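Regional Differences in Bladder Cancer Registration: Student Project Report

Aoi Hattori and Juraj Brabec

1. Background

Bladder cancer rates differ between the Stemham and Collus districts, even after adjustment for age. Earlier work at Adams put the difference down to smoking. We asked whether the way cases are registered could explain part of it.

2. Data

We used 3330 registry records exported through Sendura in January. Records with no tumor stage were kept and coded as unknown. Duplicate entries were matched on birth year, sex and diagnosis code, and 26 were removed. Smoking history was taken from the referral letter where one existed. 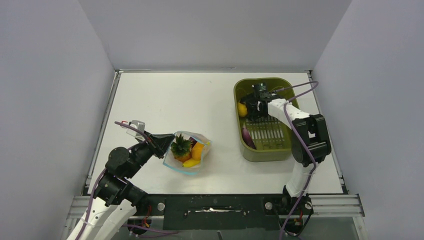
Figure 1. Enclosed work surface with two robot arms.

3. Method

Rates were standardized by age in 7 bands. Hattori wrote the matching script and Brabec fitted the regression model. Noninvasive tumors were first counted with the invasive ones and then left out in a second run. Both runs used the same covariates: age band, sex, smoking history and district.

4. Results

The gap between districts narrowed in the second run but did not close. Collus clinics registered noninvasive tumors more often than Stemham clinics did. Smoking history was missing more often in Stemham, so its coefficient should be read with care.

5. Limitations

Occupation was not recorded before the form was revised, and we could not test for exposure to dyes or solvents. The four smallest clinics were pooled. Patients who moved between districts were assigned to the district of diagnosis.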